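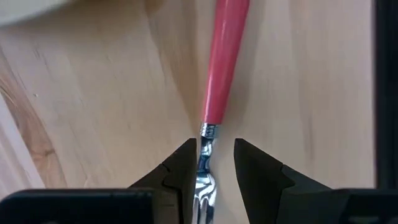
I've wanted to get into the Kerslake cutlery works at Wurnham for years, and they only open the doors twice, once in August and once just after New Year. So on 5 January 2020 I packed a sandwich, filled the tank and drove out with the windows down, because the air con in my car gave up before Christmas.

Parking is on the grass behind the loading dock. Entry was $8, which got you the tour, a cuppa and a slice of fruitcake (good fruitcake, too — heavy on the peel). Our guide was Ourania Katsaros, and she started us off in the pressing room, where the blanks get stamped out of steel sheet. It's LOUD in there. They hand you earmuffs at the door and you spend ten minutes nodding at things you can't hear.

The next room was my favourite. A fork spends a lot longer being polished than I would ever have guessed, and the gaps between the tines are the fiddly bit. There's a narrow belt for those, and a fellow with forearms like a baker let us each have a go on a reject. Mine came out with a flat spot on one tine. I asked if I could keep it and he said I'd better!

Then the handles. Kerslake does plain steel for cafés and hotels, but the coloured range is what most of us had come for. It's called Gimerico and my aunt had a full set in the eighties, all mustard and brown. They've brought it back in brighter colours, and the coral pink is just gorgeous, really glossy, fat at the top and tapering down to a little ridged silver collar where the steel starts. I picked one up and didn't want to put it down. They turn out 3,000 handles in a good week, and the ones with a bubble or a scratch go in a tub by the door.

A woman in our group asked about dishwashers. Top rack, low heat, said Ourania, and don't leave them soaking overnight. My aunt soaked everything overnight, so that might explain the mustard ones.

The shop is in the old canteen and it was packed. They'd put out 400 seconds in bread crates, forks and spoons mostly, with hardly a knife to be found by the time I got there. I came away with six coral forks, two cake forks I don't need and a butter knife from the Nolau range, which has a squarer handle and sits a bit heavy in the hand for me.

A few practical things if you're going to the August one. Wear closed shoes, they do check. The toilets are over the yard, past the bike rack. The last tour leaves at two and the shop shuts at half past three. Eftpos was down when I was there, so bring some cash.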